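Plumine Code of Practice for Robotic Suturing Practice

The Plumine Code, as most people call it, is a set of good practice rules for training and testing robotic surgical instruments on synthetic tissue. It grew out of work at the Tillport teaching laboratory and is now used in a fair number of skills centres, both by people learning to stitch with robotic arms and by engineers who are teaching the arms to do some of the stitching themselves.
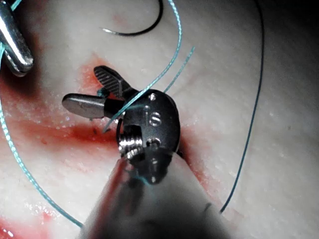
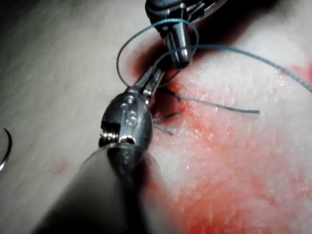
Robotic instruments and suture thread at a practice pad

Plumine Code, Issue 16, page 155

Background

Before the code was written, each laboratory tended to have its own habits, handed down kindly enough from one bench to the next, but seldom set down on paper. One room would throw a pad away after a single session and another would keep it going until there was hardly a clean patch left to stitch, so that results from the two could not sensibly be compared. The first issue came out one January as a slim booklet, and it has been added to, trimmed and argued over ever since.

Main provisions

The longest section deals with the handling of thread. Jaws with serrated faces are meant for gripping needles, and the code asks that they take hold of the suture only by the part that will later be cut off – a braided strand frays when it is pinched, and a frayed strand makes a poor knot. Cut tails should be left long enough to be seen clearly, and they stay in place until the knot has been looked at and scored.

Needles have a section of their own. Every needle is counted out at the start of a session and counted back at the end, and a needle that is not in use should be parked within view of the camera, well away from the next stitch. If one is lost from sight, both arms are to be held still until it has been found (a rule that tries the patience of beginners, though most come round to it).

Red fluid may be put on the pad to make the work more lifelike. The code allows this from the tenth session onwards, and asks for the pad to be replaced after 200 stitches or when the entry points can no longer be made out, whichever comes sooner.

Automated stitching

Where software moves the instruments, a trained person must sit at the console with a hand on the stop control. The Vi annex, named after the working group that drafted it, adds that a run stopped by hand must be kept in the records and marked as stopped, along with the reason.

Reception

The code has been warmly received on the whole, although smaller centres have found the cost of fresh pads rather hard to bear. The Flidusance scheme, which checks centres against the code, accepts a shorter form of record-keeping from any centre with 10 or fewer trainees.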